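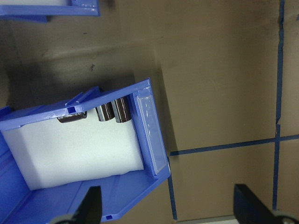

Blue bin with the foam block and three of the brown-sleeved electrolytics. Second blue bin behind it.

Saturday, morning into afternoon. Capacitor bins.

Started on the electrolytics, which have been bothering me since we moved the shelving. The old arrangement was by whoever put them away last. Norbert had the Irura amplifier boards open in February and needed two matched parts for the supply, and it took him most of an afternoon to find them, in a coffee tin with fuse holders. So the aim is one bin per voltage group, foam in the bottom, label in the front window, and nothing else in there.

Foam first. The sheet left over from the Ornico delivery cuts well with the long blade if you go slowly and don't press. First block came out too tight and bowed up in the middle, so I trimmed it along one long side and it dropped in. Wrote the size on the inside of the cupboard door so the others can be cut without measuring again. Leave it short of the front wall. If it goes right up against the label window you can't get a finger in to lift it, and the label gets pushed crooked.

The foam is white and soft. It is ordinary packing foam, so boards and chips do NOT go in these bins. Those stay in the drawer with the dark conductive stuff. Electrolytics are fine on it provided they have been discharged first.

On discharging: anything pulled from equipment goes across the resistor on the clip leads, then meter on it, then into the bin. Parts rated 200 V and up get checked a second time after lunch or the next morning, whichever comes first, as the big ones creep back up a bit. I had one from the Sinden supply read zero and then show a few volts an hour later. Not dangerous, but enough to make a mess of the capacitance meter if you aren't paying attention.

Groups as they stand:

Low voltage, small cans - no change, they stay in the divided tray.
200 V - own bin, foam done.
400 V - own bin, foam cut, label not printed.
Unknown or sleeve unreadable - small box on the end of the bench, to be tested or thrown out. Please don't add to this one without a note saying where the part came from.

Tried a few ways of keeping them on the foam. Lying down they roll as soon as the bin is tipped or pulled out fast. Standing up they are easier to pick out and you can see the vents on top, but on flat foam they fall over if the shelf gets knocked. Corrado Bassi suggested punching holes with a piece of sharpened brass tube, a size under the can diameter. Did a row of test holes in a scrap and it works, though the tube needs cleaning out after every hole or the plug from the last one tears the next. Will do the 400 V block this way and leave the other plain for now, then see which one people prefer after a few weeks.

Leads are a separate question. Snap-in types can stand pins down and the foam takes them without bending. Long radial leads go in at an angle and come out bent, so those should lie flat with the leads all facing the same way. Do not trim leads before storage. We have been caught by that twice.

Labels. The window takes a strip cut from normal paper, no need for the label printer. Tried thermal tape in one and it curled. Block capitals, voltage first, then the capacitance range, then the date of the last check. Overhead lights reflect off the windows quite badly on the upper shelf, so use the thick black pen. The fine one can't be read from standing height.

Reforming. Two old parts from the Nishimura bench supply have been on the variable supply through a current limit since this morning. Leakage was high at the start and came down steadily until noon, then leveled off. Leaving them at the present voltage until I lock up, then off and discharged, and again on the next free day. If they don't settle they go in the scrap can. One other had a slight bulge at the vent and I didn't bother with it.

Checked the 4000 hour parts against the order sheet while I was there. Fewer than the sheet says. I think Norbert used some on the second Irura board and didn't write it down - Norbert, can you confirm and correct the sheet?

Also found while clearing the shelf: the missing ESR leads, a bag of M3 spacers (moved to hardware), and a mains filter with no markings that I have put in the unknown box.

Left to do:
Punch the 400 V block.
Print nothing, write the remaining labels by hand.
Ask Ornico if they still have the same foam, we have enough for one more bin at most.
Second voltage check on everything pulled from the Sinden unit.
Take the coffee tin apart properly, the bottom half hasn't been sorted.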